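Textbooks > Household Science > Unit 4 > Chapter 10: Drying and Air

Reading time: 3 min

Chapter 10. Where the Water Goes

Wet cloth dries because water leaves it. Sounds too simple to need a chapter. But how fast, and where does the water end up? Mostly in the air of the room, then on the coldest surface it can find. Window glass, usually. Sometimes the wall behind a closet.

Start with a load of towels. In the Botircombe washing trial one load weighed 607 grams more wet than dry. All of that went into one small bedroom overnight. Door shut, no fan. By morning the glass was running.

Three things set the pace: warmth, dry air, moving air. Moving air is the cheap one, and teh one most people forget. Space between items matters more than the kind of rack. Small things on clips, big things over a bar, nothing folded double. 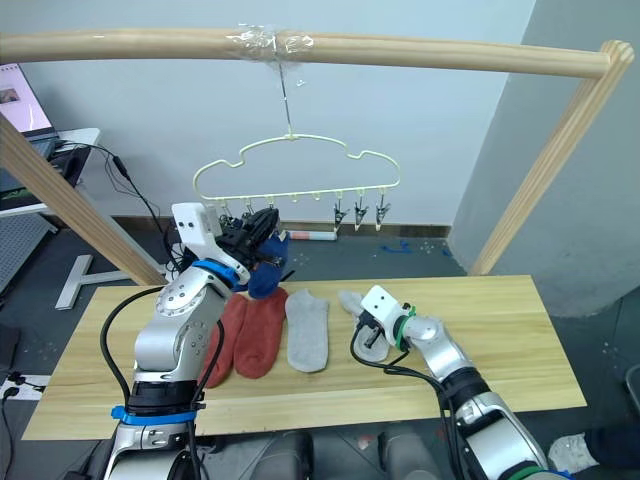
10.1 Humidity, quickly

Warm air can hold more water vapor than cold air. Relative humidity tells how full the air is, compared with the most it could hold at that temperature. Cool the air, no water added, and the number goes up. At 100 percent you get dew.

Key words: vapor, dew point, evaporation, relative humidity. Learn these before section 10.2, the Ngata problems use all four and dont stop to explain.

Before you go on: hang one damp sock near a window, one in a closet. Weigh both each hour. Keep the table for the September lab.

Comments (3)

Wokosen: Is the 607 grams after the spin cycle or before? Doesn't say.

Festero: closet sock still damp at bedtime, window one done by dinner

Wokosen: typo in paragraph three btw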